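I've had the Orkden electric kettle since May and I keep getting asked if it's worth the money, so let me just put it all in one place. Short version: yes, mostly, if you drink tea the way I do (constantly, and fussily).

My old kettle had one setting, which was boil. Fine for black tea, terrible for the green stuff my friend Hạnh Đặng brings me, and I spent years pouring water that was way too hot and wondering why every cup tasted like lawn. The Orkden lets you pick your temperature, and now I do 165 for green and just over 200 for oolong and everybody's happy!

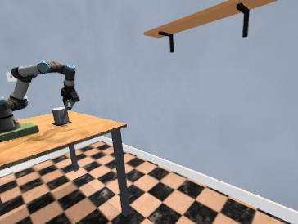
Vol. 12, No. 1

The spout is the best part. It's a gooseneck, so the pour is slow and thin and goes exactly where you point it, even into a tiny cup. The bad news is that slow means slow. If you're filling a big pot for company, go fold some laundry. The handle sits nicely in my hand but my brother-in-law, who has enormous paws, says it pinches, so try one in a store first if you can.

Noise: it rumbles a bit toward the end and then beeps twice. You can't turn the beep off. I've looked in the manual, I've held down every button, I've written to Orkden (a very polite reply, no help). At six in the morning with a light sleeper down the hall, that beep is my one real grudge against the thing.

The keep-warm setting runs for 40 minutes and then shuts itself off, which is plenty for me. It does scale up pretty fast with our water. I do a vinegar rinse every couple of weeks and it comes out shiny again, though the little mesh filter is a pain to snap back in.

I also borrowed the Clorton for a week from Hongjun Zeng to compare. It's cheaper and it boils faster, and the lid opens wider so it's easier to fill at the sink. But the display is dim, and it drifted past the number I'd set more than once. With black tea you'd never notice. With green I noticed every time. 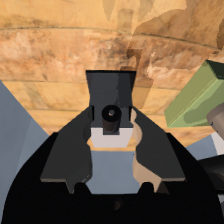 Wood grain, with paler gold streaks toward the bottom.

One more thing, the base. It's small, with rubber feet, and it stays put on our table, but the cord is ridiculously short. I had to move the toaster. If your outlets are in awkward spots, measure before you order.

Would I buy it again? I would, though I'd wait for a sale. Four stars from me, and the fifth one is theirs as soon as they let me turn off that beep.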